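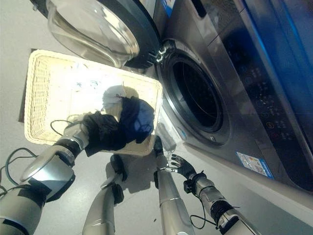

Lauter ist nicht besser: Wie Fernurden seine Musikarchive neu mastert

Das Label Fuvden hat in den vergangenen Jahren 752 Tonbänder aus dem Bestand des früheren Studios Fernurden übernommen. Der größte Teil wurde mit einer Bandgeschwindigkeit von 38 cm/s bespielt, 112 Bänder laufen mit 19 cm/s. Digitalisiert wird mit 96 kHz und 24 Bit.

Vor der Überspielung steht die Justage des Wiedergabekopfs. Der Azimut wird für jedes Band einzeln nach dem Messtonvorspann eingestellt – fehlt dieser, dient das Programmmaterial selbst als Referenz. Das kostet Zeit: Pro Band fallen etwa 50 Minuten Vorbereitung an.

Kompression und Limiter

Frühere CD-Ausgaben des Katalogs waren stark limitiert. Bei der Reihe »Yeon«, die im Oktober mit 26 Titeln erscheint, bleibt der Dynamikumfang der Mischung weitgehend erhalten. Entzerrt wird schmalbandig, meist unterhalb von 200 Hz. Rauschen wird nur in den Pausen zwischen den Stücken abgesenkt.

Die Vinylausgabe erhält ein eigenes Master. Geschnitten wird in Zavotthorpe, wo der Bassbereich zusätzlich auf Mono summiert wird. Testpressungen liegen für die ersten vier Seiten vor, Seite drei wird wegen Vorechos neu geschnitten.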